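Filed under: Short Stories, Work & Machines
14 comments | 30 shares

The Green Tiles

The first thing Griet Hoekstra ever said to me was, "You're holding it like a steering wheel." I was. I'd driven a delivery van in Cemonport for 11 years, and when somebody hands me a thing to steer with, I steer.

The job was teaching. That's what the ad said, anyway, and my mother told the entire building I was going to be a teacher. What I did was sit in a swivel chair on the second floor at Oltmanns with a controller in my right hand, and wherever my hand went, an arm went too, over in a pretend room on the monitor. Squeeze and the fingers closed. Let go and they opened. You did the chore start to finish, hit the pedal to save it, and did it again. Griet called each one a demo. She wanted 3858 of them before June, split between me and Felista Gachanja, who worked the early shift and left the chair way too low.

I was terrible! I want that on the record. My first week I knocked into everything they gave me to pick up, and a few things they hadn't. A pretend cup doesn't break, it just sort of skates off and keeps going, and I'd sit there with my arm stuck out watching it leave.

"Slower," said Griet.

"It's going to learn to be slow."

"It's going to learn to be you," she said. "So who do you want to be?"

I thought about that on the bus all the way back to Udcombe, which was probably not what she had in mind.

Here's what I started noticing. I have a little hitch. Before I reach for anything I stop, just for a second, with my hand open. I do it with the salt. I do it with doorknobs. My dad did it too – he'd stand at the fridge with his fingers out like the milk might bite him. I'd never once thought of it as a thing a person could pass along, and now I was passing it along thirty, forty times before lunch.

I asked Felista if she had anything like that. She said she hummed, but it didn't record sound.

So I tried to quit. I spent an entire afternoon reaching for things like a normal person, no stopping, and I missed nearly all of them. Griet came by with her coffee and watched me over my shoulder for a while.

"What happened to the pause?" she said.

"You knew about the pause?"

"Everybody knows about the pause. Put it back."

I put it back. I leaned in close to the monitor, brought the arm out over the gray, opened up the fingers as wide as they'd go, and waited that one second with the green tiles off to the side.

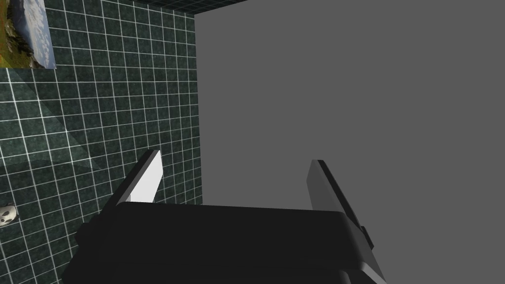
Wide open, nothing in the grip yet.

I saved that one. Number 3532, by Griet's count afterward, and I remember it mostly for how quiet it was with Felista gone home.

They ran the first real test a couple of weeks later. We stood along the back wall, me and Felista and Griet, and there was no one in my chair. The arm came up all by itself. It went out over the table, it opened its fingers, and it stopped.

Felista grabbed my sleeve.

I called my mother from the stairwell afterward and tried to explain it, and she said, "Oh, like your father with the milk," and then she wanted to know if I'd eaten.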